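Gruvholm Tables: Frequently Asked Questions

Ordering

How long does it take to get a table?
Stock tables ship within 2 weeks. Custom sizes take longer, and we give you a ship month when you place the order. If you order in July, expect some delay, as the shop closes for part of the month.

Can I change the size after I order?
Yes, until the wood is cut. We send an email before cutting starts. After that the size is final, but you can still change the finish.

What is the difference between the Allix and the Evangelista?
The Allix has straight legs and a square edge. The Evangelista has a center base and a rounded edge, so it is easier to fit an extra chair at the end. Both come with the same choice of tops and finishes.

What sizes do you make?
The standard Allix is 60 inches long. The longest table we make in one piece is 111 inches. Anything longer is built as two tops that bolt together underneath, and you will see a thin line where they meet.

Wood and finish

Will my table look like the one on the website?
It will be close, but no two tops match. Knots, dark streaks and color changes are part of the wood and we do not treat them as defects. If you want a more even top, write "select boards" in the order notes. There is an extra charge for this.

Do you sell worn or weathered finishes?
Yes. Brown is the one people ask for most. A weathered top has dark and light areas across it, and small marks from daily use blend in better than they do on a plain finish. White dishes show up well against it. 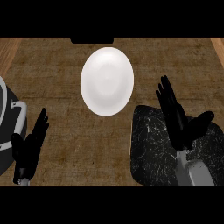
Can I get a sample before I decide?
Yes. We send up to 2 finish samples per household at no cost. Look at them in the room where the table will go, in daylight and again at night with the lamps on.

Care

How do I clean the top?
Wipe it with a damp cloth and dry it right away. A drop of dish soap is fine for grease. Do not use bleach, glass cleaner or scouring pads.

Can I put hot dishes on it?
Use a trivet. The finish handles a warm plate, but a pot straight off the stove can leave a white ring. Light rings often fade after a few days. If one stays, contact us before you try to sand it out.

How often should I oil it?
Tables with an oil finish need a fresh coat twice a year. Tables with the Ultix finish are sealed and should not be oiled — the oil sits on top and turns sticky. The finish name is printed on the label under the top.

The top has a small crack at the end. Is that normal?
Fine cracks at the ends can show up in the first winter, when indoor air is dry. Most close again by summer. If a crack is wide enough to hold a coin, send us a photo and your order number.

Delivery and returns

Does the table come assembled?
No. The legs or base ship separately and bolt on. The wrench is in the box. You will need a second person to turn the table over.

Can I return it?
Stock tables can be returned if they have not been used. You pay for return shipping. Custom tables cannot be returned unless they arrive damaged.

What if it arrives damaged?
Keep all the packing and take pictures before you move anything. We will repair the part or send a new one.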